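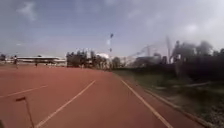

Clindlow running track opens again after resurfacing
May 13, 2024

Runners in Clindlow have their track back, and what a treat it is! The gates opened again this morning after work that began in March, and people were trotting round in ones and twos well before the kettle had boiled in the clubhouse.

The new surface is a warm reddish-brown with white lane lines, and there is grass running alongside beyond the kerb. Regulars will remember the old one, which had gone shiny on the bends and held puddles for days after rain. The top layer was taken up and relaid by Keane, a firm from the next valley, and the lines were painted last of all.

Quang Lò, who coaches the junior group, did his first laps before work and came off grinning. "It's got a lovely bit of give in it," he said. "I told myself I'd do two laps and I did nine. My knees haven't said a word about it yet."

He is hoping the juniors will be back on the track for their next session, after a spring spent doing hill repeats on the common - good for the legs, he says, but some of them were getting very tired of mud.

Local people raised 3000 pounds towards the work through cake sales, a quiz night and a sponsored walk that drew 124 walkers. A further 500 pounds came from Inen, the bike shop on Mill Street, and the rest was paid by the town council.

The first proper event will be the Clindlow Mile, open to anyone aged eight and over, with a slower heat for those who would like to walk some of it. Entry forms are at the clubhouse and the library.

The track is open from seven in the morning until dusk. Spikes of up to six millimetres are fine, but please leave bikes and scooters at the gate, and keep dogs on the path outside. Walkers are very welcome in the outer lanes.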